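透明着色樹脂における見かけの色と下地の関係
生活材料学演習 最終報告書
3班

1. 目的

着色された透明樹脂の製品は、店頭の白い棚に置かれたときと、家庭の机や棚に置かれたときとで色が違って見える。カタログに「スモーク」「グレー」と記された製品でも、木目の上では茶色寄りに見えることが多い。本演習では、グレー系の透明樹脂板を複数の下地に重ね、見かけの色がどの程度変化するかを測定した。あわせて、板厚と表面反射の影響を調べた。

2. 背景

透明な着色体を不透明な下地に重ねた場合、観察者に届く光は主に二つの成分からなる。一つは樹脂の表面で反射する成分で、樹脂の着色の影響をほとんど受けない。もう一つは樹脂を透過し、下地で拡散反射して、再び樹脂を透過して戻る成分である。後者は樹脂を二度通るため、内部透過率をT、下地の反射率をRとすると、多重反射を無視した近似ではT²Rに比例する。

グレーの着色は可視域全体の透過率をほぼ一様に下げるものとされるが、市販の樹脂では完全に一様ではなく、短波長側の吸収がやや強いものがある。このような樹脂を黄みのある木質の下地に重ねると、短波長側の光がさらに減り、茶色の印象が強まると考えられる。

3. 試料

樹脂板はグレー系に着色された透明板を用い、着色濃度の異なる6種類を準備した。入手元の区分に従い、淡色側から試料A〜Fと呼ぶ。各試料は切断後に中性洗剤で洗い、柔らかい布で水分を取ってから測定まで紙に包んで保管した。切断面は測定に使わないため研磨していない。

下地は次の5種類とした。
(1)白色上質紙
(2)灰色の台紙
(3)黒色の台紙
(4)淡色の木目面
(5)濃色の木目面

木目面は場所による色の差が大きいので、測定位置を鉛筆で印し、全試料で同じ位置を使用した。木目の方向は測定器の長手方向とそろえた。

4. 測定方法

色の測定には演習室の分光測色計を用い、CIE L*a*b*表色系で値を記録した。光源条件はD65、視野は10度とし、正反射光を除去するモードを選んだ。測定前に白色校正板と暗箱で校正を行い、試料を替えるたびに白色校正板の値を確認した。

各条件で7回測定し、最大値と最小値を除いた平均を代表値とした。測定器の窓を樹脂板に押し当てると板がたわみ、下地との隙間が変わる。このため板の四隅を同じ厚さの当て木で支え、下地と樹脂の間に一定の空気層を残した状態を標準条件とした。密着させた場合の測定は試料Cのみで行った。

目視評価は標準条件とは別に、天井照明だけを点灯した室内で行った。机上の試料を斜め上から観察し、色名を自由記述で書かせた。色名を事前に示すと回答が誘導されるため、選択肢は設けていない。

5. 結果

5.1 下地による変化

白色紙の上では全試料がほぼ無彩色となり、a*、b*ともに絶対値は小さかった。灰色台紙でも傾向は同じであるが、L*の低下により試料間の差が詰まり、濃色側のEとFは目視では区別しにくかった。黒色台紙では全試料の値が接近した。透過して戻る成分が小さく、着色濃度の違いが測定値に現れにくいためである。

淡色の木目面ではb*が明らかに正の側へ移動した。移動量は淡色の試料Aで最も大きく、濃色になるにつれて小さくなった。一方、彩度を明度で割った比で見ると試料間の差は小さくなり、目視の自由記述でも試料Dまでは「茶色がかった灰色」に類する回答が多かった。濃色の木目面では、E、Fについて「黒」とする回答が加わった。

5.2 表面反射の影響

正反射光を除去した測定値と目視の印象は、必ずしも一致しなかった。光沢のある面では照明の映り込みが局所的に白く見え、その部分では下地の色も樹脂の色も判別できない。成形品ではさらに縁の曲面が光を拾うため、平板とは異なる見え方になる。

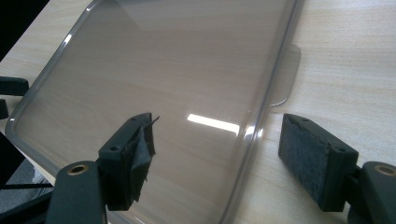 図1 淡色の木目の卓上に置いたスモークグレーの透明トレー。中央付近に照明の反射が見られる。

映り込みの位置は観察角度とともに移動する。目視評価では観察者の身長差により角度がそろわず、反射部を避けて色を答えた者と、反射部を含めて答えた者が混在した。回答用紙に観察位置の欄を設けていなかったため、後から分離することはできなかった。

5.3 板厚の影響

試料Cについて板を二枚重ねた場合、L*は一枚の場合より低下した。内部吸収のみを考えた計算値と比べると、実測の低下量はわずかに大きい。二枚の間に空気層が入ることで界面が増え、下地に届く光が減ったことが一因とみられる。密着測定では隙間に一部だけ干渉模様が生じ、測定値のばらつきが標準条件より大きくなった。

6. 考察

6.1 色名と見かけの色

製品の色名は白色背景での印象に基づくことが多い。今回の範囲では、淡色の木目に重ねたグレーの樹脂を無彩色と評価した例は少数であった。木製家具と組み合わせる製品については、白色背景の写真に加えて木質の下地での見本を示すことが望ましい。

6.2 モデルの妥当性

T²Rの近似は、白色紙と灰色台紙では測定値の順序をよく再現した。黒色台紙では計算値が実測値を下回った。正反射除去モードでも、表面の微小な傷や付着物による散乱光は検出される。下地からの光が弱い条件では、この散乱の寄与が相対的に大きくなる。試料の保管に用いた紙の繊維が付着していた可能性もあり、次に行う場合は測定直前の除塵を手順に入れる。

6.3 木目の扱い

木目面は測定位置を数ミリずらすだけで値が変化した。早材と晩材の境界をまたぐ位置では特に再現性が悪い。平均値を代表値とした今回の方法では、木目のコントラストが樹脂越しに弱まるという効果を評価できない。この効果は目視で明瞭に認められたので、画像から明暗の振幅を求める方法を検討したが、反射部の除外処理が間に合わず本報告には含めていない。

7. まとめ

グレー系透明樹脂の見かけの色は下地に強く依存し、淡色の木目面ではb*の増加として現れた。濃色の試料ほど変化の絶対量は小さい。表面反射は測色値から除去できるが、目視の印象には残る。二枚重ねでは、界面の増加を考慮しない計算よりも明度が低くなった。

8. 今後の課題

・目視評価における観察角度の固定
・試料表面の散乱の定量
・曲面を持つ成形品の測定方法
・経時変化(黄変)を含めた評価

黄変については3月までに予備試験を始める予定であったが、促進試験機の使用枠が取れず未着手である。

付記

測定データの表は演習室の共有フォルダに置いた。試料Bの濃色木目面の初回データは校正忘れのため破棄し、再測定した値に差し替えてある。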